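Tourism Statistics and Destination Planning
Handout 5: Counting visitors and reading arrival figures
Instructor: Agnese Kivi
Revised 9 November 2021

Read this before class and bring it with you. The worksheet at the end is due at the start of the next session.

1. Who counts as a visitor

A visitor is a person who travels to a place outside their usual environment for less than a year, for any main purpose other than working for an employer in the place visited. Business trips, family visits, pilgrimages and medical trips are all included. Someone who crosses a border every day to go to work is not.

Visitors are divided into two groups. Tourists (overnight visitors) stay at least one night. Same-day visitors, also called excursionists, do not. Cruise passengers who sleep on the ship are usually put in the second group, even when the ship is in port overnight.

News reports mix these terms freely. When a headline says "tourists," check the source table. It may be giving all visitors, or all border crossings, including returning residents.

2. Arrivals are not people

An arrival is an event. A person who enters a country three times in a year makes three arrivals. For an island reached mainly by air the difference may be small. For a country with a long land border it can be very large.

The same problem appears inside a country. If a guest spends two nights in one town and two in the next, each town records an arrival. Adding the towns together gives two arrivals for one traveler. For this reason regional arrivals should not be summed and presented as a national total.

3. Where the numbers come from

Border records. Passport control, landing cards and airline passenger lists. Good coverage of foreign arrivals, very little on what people do afterward. Not available where borders are open.

Accommodation returns. Hotels and other lodging places report check-ins and nights to a statistics office, usually each month. Good for regional detail. Weak on small rentals, and blind to people who stay with family.

Visitor surveys. Interviews at airports, ferry terminals and attractions. The main source for spending and purpose of trip. Expensive, so samples are small.

Most offices combine the three. Your first question about any figure should be which of them it came from.

4. Capacity: rooms, beds and bed-places

Accommodation returns are built on a count of capacity, and there are three common units. A room is a unit rented as a whole. A bed is a piece of furniture. A bed-place is space for one person to sleep, so a double bed is one bed and two bed-places. Temporary beds added at a guest's request are normally left out of the permanent count.

Hotels think in rooms. Hostels and guesthouses think in bed-places. Comparing a room occupancy rate with a bed-place occupancy rate is one of the most common mistakes in student papers. A hotel with a single traveler in every double room has a room occupancy of 100 percent and a bed-place occupancy of 50 percent.

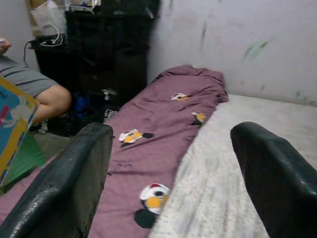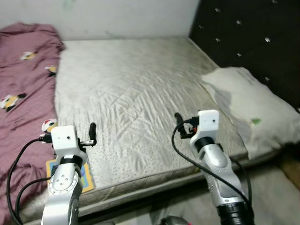 Figures 1 and 2. Bedding, two views.

Occupancy for a period is worked out the same way whichever unit you use:

occupancy = units sold over the period / (units available x nights open)

Note "nights open." A seasonal guesthouse that closes for part of January should not have the closed nights in the denominator. Some offices leave them in, and their winter rates look worse as a result.

5. Worked example

The town of Kirov Bay in our class data set is made up, as are its lodging places, but the numbers behave like real ones.

Filura Guesthouse has 40 bed-places. It was open for all 30 nights of the period, which gives 1,200 bed-place nights available. It sold 900. Occupancy is 900 / 1,200, or 75 percent.

Thygesen House reported 131 arrivals and 655 guest nights. Average length of stay is 655 / 131, or 5 nights.

Arrivals alone would tell you little about how busy Thygesen House was. The same 131 guests staying one night each would have given a fifth of the nights – and probably far less spending in town.

6. Reading growth rates

Always find the base. A rise of 40 percent on a small market may be fewer people than a rise of 5 percent on a large one.

Compare with the same period a year earlier. Comparing a quarter with the one before it mostly measures the season. Watch for holidays that move, such as Easter and Lunar New Year, which can fall in different months or quarters from one year to the next.

Check for changes in method. If a new type of lodging was added to the returns, part of the growth is only better counting. Look in the footnotes for "revised," "provisional" and "break in series."

Be careful with causes. Press releases tend to credit a campaign or a new air route. Exchange rates, fuel prices and trouble in a competing destination may have done as much.

7. Terms to know

Guest night: one person, one night.
Source market: the country or region visitors come from. Some tables go by residence and some by nationality.
Load factor: the share of available seat capacity that was filled.
Seasonality: the regular pattern of high and low months.

8. Worksheet

a) Fido Hostel has 40 bed-places and was open for 30 nights. It sold 840 bed-place nights. Find the occupancy rate.
b) The hostel had 210 arrivals in the same period. Find the average length of stay.
c) Find one recent news story that reports a growth in arrivals. Write down the base, the period and the source of the data. If any of the three is missing, say so.
d) In one paragraph, explain why a ferry company's passenger count is a poor measure of tourist arrivals on an island.

Show your working for a) and b). Type c) and d), one page at most, and attach a copy of the story.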